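Recall intervals should follow risk
Adwoa Appiah

Most dental practices still book every adult for a check-up at six months. The interval is easy to administer, but it has little to do with the condition of the patient's gums.

At the Alhassan practice we reviewed 3188 adult recall visits. In 55 per cent, the notes recorded no bleeding, no new decay and no change in pocket depth. Those patients could have waited a year. A smaller group, 22 per cent, had pockets that had deepened since the last visit and should have been seen at three months.

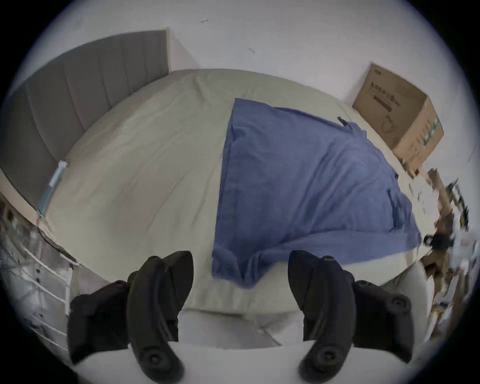
A blue cotton garment laid out on a fitted sheet.

Longer gaps carry a risk. Patients move house, start smoking or begin medicines that dry the mouth, and the practice hears of it late. A short form sent halfway through the interval would catch much of this. It takes 15 questions at most.

I would fix the interval at the end of each examination, write the reason in the notes, and let the booking software follow. Ours, Kiter, still defaults to six months and has to be overridden by hand.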